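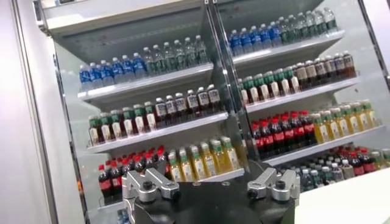
Pomunton word list, read me first

Hello! I'm Nikola Adamczyk and this is my list of dialect words from Pomunton and the villages near it, 2488 entries in one plain text file. I started it because my gran kept saying things I couldn't find in any dictionary (and she wasn't going to write them down for me).

What's in the file

Each line has the word, a rough meaning, the village and the speaker's decade of birth. Tabs in between, no quotes. More than 400 entries have a sample sentence too, mostly grumbles about weather.
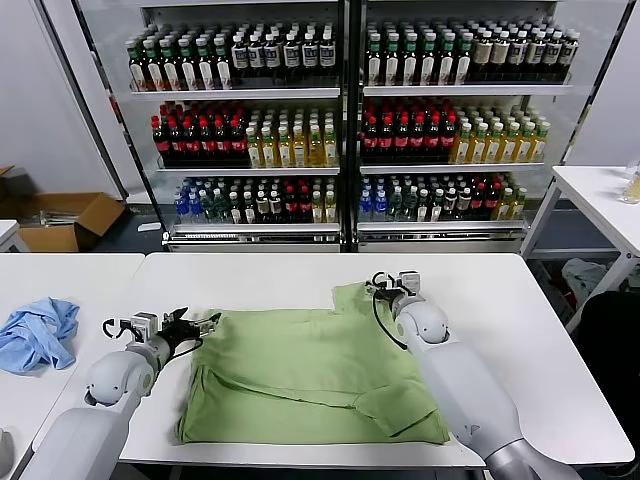

Photo: Fellex

Spellings are my own best guess. Where two villages say a word differently I've kept both, so please don't merge them!
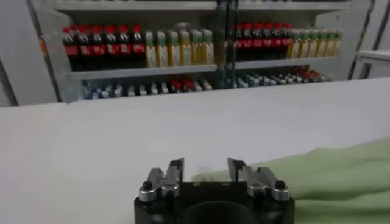 Household words are the biggest group, 700 lines of them. Plenty are to do with furniture, and "brade" is my favourite: a wide, clear surface you could roll dough on. The big white table here would be a brade in Pomunton, but over in Goncombe they'd only say it of a kitchen one.

Known problems

The 55 entries tagged "zz" came from one old notebook and I can't read half of it. Use with care.

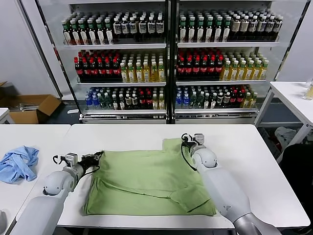 Cloth words are a muddle as well, and I still mix up "scrumple" and "laps". As far as I can tell, the light blue cloth bunched up on the left is in a scrumple, while the green shirt, lying flat with its creases, has laps. Corrections very welcome.

Free to use, just say where you got it. Last changed May 30, 2022, next batch in July.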